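About Rernero

Hi, I'm Perla Zamudio, and Rernero is my alterations and sewing shop (plus the little sewing school in the back half of it, which is now the bigger half, if you go by noise). You've probably found this page because your jeans are too long or your mother gave you a machine and you're scared of it. Either way, welcome!

I started out hemming pants at my kitchen table on Koltum Street when my kids were small. I charged too little and said yes to everything, including a set of boat cushions I still have bad dreams about. After 9 years of that I rented the front of the old Raudsepp shoe repair, and when the space behind it opened up I took that too and put in tables. The Raudsepp sign is still painted on the side wall. I like it, and people use it to find us, so it's staying.

The name, in case you were wondering, came from a spelling mistake on my first order of business cards. I had 86 of them left by the time I noticed and I wasn't about to throw them out. By then a couple of customers were already calling the place Rernero, and it stuck.

What we do up front is pretty simple. Hems, zippers, taking things in, letting things out (there's more seam allowance in an old suit than you'd think), patches, replacement linings, and a lot of everyday knit stuff that other shops send away. I love knits. People assume a T-shirt isn't worth fixing and I will argue with you about that for as long as you're willing to stand at the counter. A stretched neckline or a popped hem is a quick job with the right needle, and then you get to keep the shirt you like.
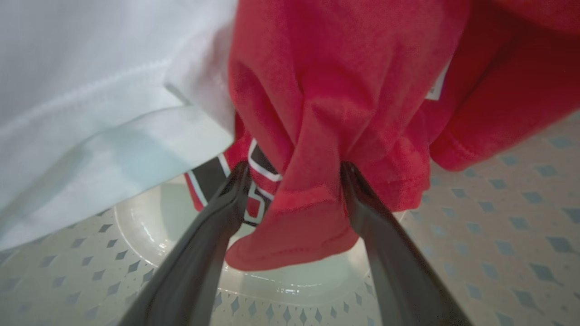
The school side started because customers kept asking me to show them how I'd done something, and I'd end up giving a free lesson while the line got longer. So I picked a Monday night, borrowed some chairs and told everyone to come back then. Seven people showed up to the first one. We had three machines and one of them only went backward, but they came back the week after, and a few of them still do.

Now we run beginner classes in the evenings, a kids' class after school, and an open table where you bring whatever you're stuck on and work on it next to other people who are stuck too. Classes have up to 9 students and I'd like to keep it that way. I've taken classes where you wait half the night for the teacher to get around to you, and I hated it.

You don't need your own machine. We teach on the Gikgate, which is a plain, heavy thing with hardly any buttons, and I've yet to meet a beginner who broke one (one of the kids came close). If you do have your own, bring it along with the manual and we'll figure it out together. Bring the foot pedal too! You would not believe how many people forget the foot pedal.

A few things folks usually ask me. Yes, we do wedding dresses, but please come early, because by May I'm booked solid and grumpy. No, I don't do leather anymore — my hands have had enough of it. Yes, please wash things before you bring them in. And yes, I can usually tell you a price on the spot if you bring the actual piece of clothing. Over the phone I'm only guessing, and I tend to guess wrong.

We close for the first part of January so I can service the machines and go see my sister. The rest of the year the door's open by 9 in the morning, and if the lights are on after dinner there's a class going and you're welcome to poke your head in and see what it's like.

We're at 41 Koltum Street, half a block down from where that kitchen table used to be. Parking's around back. Ring the bell if I don't look up, I've probably got the big machine running.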